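Chemical Storage and Handling Checklist, Galtutbridge Laboratory Building
Inspection month: May
Inspector: Ayana Woldemariam
Area contact: Teodor Hellström
Ratings: S = satisfactory, A = action needed, N = not inspected

1. Inventory and labeling

1.1 Inventory matches containers on shelf. A
Comment: Two containers of acetone listed in Room 27 were found in the prep area. Update the location field.

1.2 Secondary containers carry product name and hazard statement. S

1.3 Safety data sheets available at point of use. S
Comment: Sheet for Kiduvine degreaser replaced with current revision during the visit.

2. Flammable storage

2.1 Total volume in each control area within posted limit. S
Comment: Posted limit 200 liters.

2.2 Cabinet doors self-close and latch. A
Comment: Left door of the second cabinet stops short of the latch. Hinge adjustment requested. Reinspect before the cabinet is restocked.

2.3 Incompatible materials separated. S
Comment: Oxidizers moved to the far bay after the last inspection. Still there.

3. Work surfaces

3.1 Surface material rated for chemicals in use. N
Comment: Resistance data not supplied by Xia. Yichen Luo to obtain.

3.2 Waste containers closed when not being filled. S
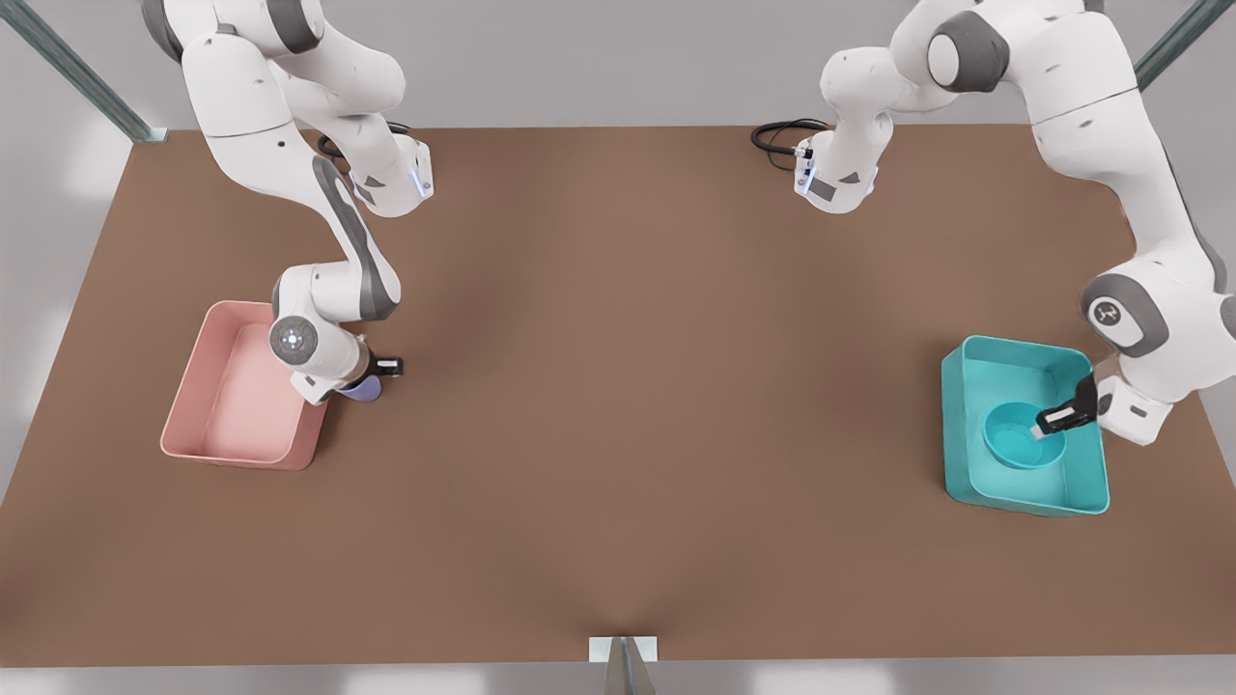

Tabletop with two white arms and teal bin, computer rendering.

4. Ventilation

4.1 Hood face velocity within range on certification label. S

4.2 Sash stops in place. S

4.3 Low-flow alarm audible with sash at working height. A
Comment: Alarm on Hood 2 sounds but cannot be heard from the sink. Meifang Song has the previous test record and will attach it. 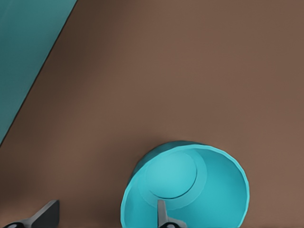 4.4 Storage inside hoods does not block rear slots. A
Comment: Solvent bottles on the back ledge of Hood 1. Removed on request. Repeat finding.

5. Emergency equipment

5.1 Eyewash flushed weekly and tag initialed. A
Comment: Two weeks missing from tag.

5.2 Spill kit complete. S
Comment: Kit restocked from Plokcombe stores. Neutralizer for acids only; base neutralizer on order.

5.3 Path to shower clear. S

6. Follow-up

Items 2.2 and 4.3 to be closed first. Other A items are due within 60 days. Send evidence of closure to Rongrong Xue with the item number in the subject line. Item 3.1 stays open until the resistance data are received.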